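Section 4. Setting Up the Countertop Cell in Cosura

If you have worked your way through Section 3, you already have Cosura installed and the Giltach room file loaded, and you are ready for the part most people enjoy (we certainly do!). Set aside a quiet half hour the first time through. After that, the whole thing goes quickly.

Before you start

Close any other project that uses the wrist view. Cosura will happily let two projects share one view, and then you will spend your afternoon wondering why your changes keep vanishing.

4.1 Checking the wrist view

1. Open the Views panel and choose Wrist. Give it a moment to draw, especially on an older computer.

2. Press Home Arm, then Approach. The arm moves slowly over the counter and stops with the fingers low, on either side of the piece you picked in Section 3.
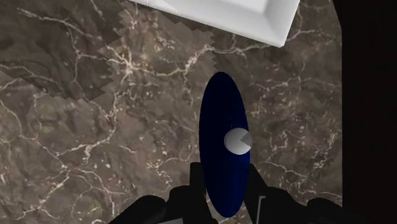

3. Look at both fingers and nudge the Wrist Turn slider until the piece sits between them without leaning on either one. Small nudges are best. We like to go 2 steps at a time and let the picture settle in between.

4. Set Grip Force to 15 and leave it there for now. You will be tempted to turn it up, and we understand, but a high setting makes rounded pieces squirt out sideways.

Note: If the stone pattern looks shifted or jagged in one patch, your counter texture is being laid down twice. Open Surfaces, pick the counter, and press Rebuild. The arm doesn't use the pattern for anything, so you can also put this off until later.

4.2 Checking the room view

1. Switch to Room. Drag with the right mouse button until you can see the pedestal, the whole counter and the space over it.

2. Run the Slow Sweep. It takes roughly 700 frames, so this is a fine time to refill your coffee.

3. Watch the wrist and fingers as they pass anything tall. The big branching plant from the Després set is lovely, but its tips reach a long way out over the counter. Should one come close to the gripper, select the plant and slide it back before you go on.

Caution: Do not raise the Sweep Speed above 3,000 while the plant is loaded. The contact check can skip right past a thin branch, and the Vulter log will report a clean run when there wasn't one.

4. When you are happy with the clearances, press Save Cell and give it a name you will still recognize in September.

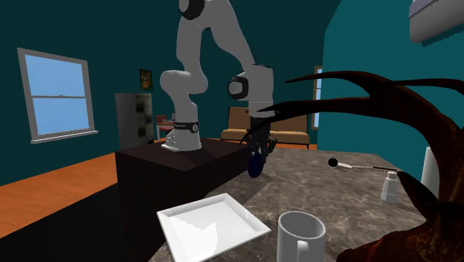 4.3 Looking after a saved cell

Open the saved cell once in a while and run Home Arm by itself. If the arm stops short, reload the joint limits from the File menu and try again.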